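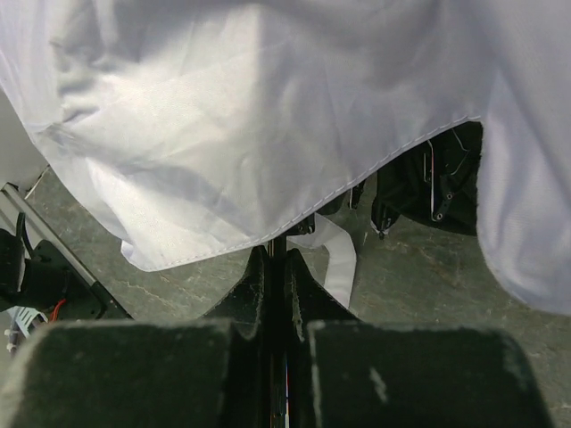 Home | About us | What we do | Opening times | Contact

About Abeysekara Laundry and Linen Hire

We are a family-run laundry in Wiruvthorpe, serving homes, guest houses and village halls. The business began as a dry cleaner's with one counter and a single press. Linen hire came later, when local guest houses kept asking if we could supply sheets as well as wash them. We now look after 328 regular accounts.

Most of our work is bed linen, table linen and towels. We also take curtains, loose covers, christening gowns and choir robes. We do not clean leather, suede or fur, but we can pass these on to Zumance in the next town and you can collect them from us as usual.
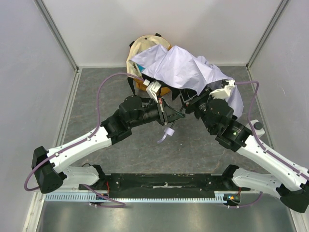 Pale lavender cloth over a tan and orange backpack.

Everything that comes in is ticketed at the counter and checked for marks, loose buttons and things left in pockets. If we think a stain will not shift, we will ring you before we start. Ordinary washing is ready in 2 days. Curtains take longer – please ask when you drop them off.

Our van goes out each morning to the villages on the Rorix road.

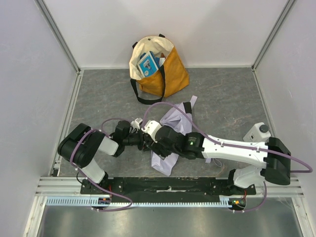
Collection is free for account customers, and there is a small charge for everyone else. Please leave bags where the driver can reach them, with your name on a label tied to the handle. We return bags with the clean washing.

Repairs are done upstairs in the sewing room. We turn up hems, replace zips and patch sheets, and we can shorten curtains if you bring us the finished length in centimetres. 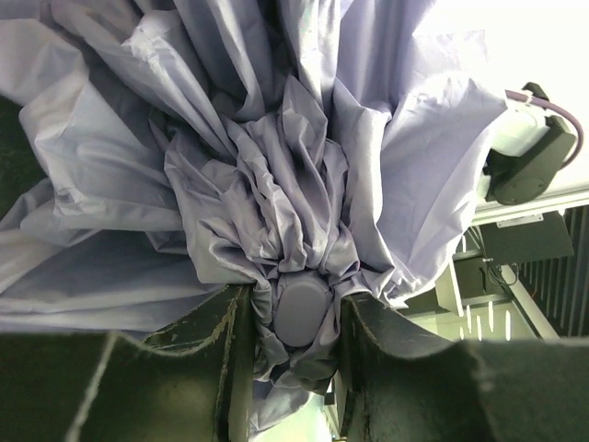

Lavender fabric with a slight sheen.

The shop is at the bottom of the hill, next to the chemist. There is parking for 2 cars at the side and a bell by the door if you need help carrying things in. We open at 8am and close at 5.30pm, with last orders for the van at noon.

Page last updated: May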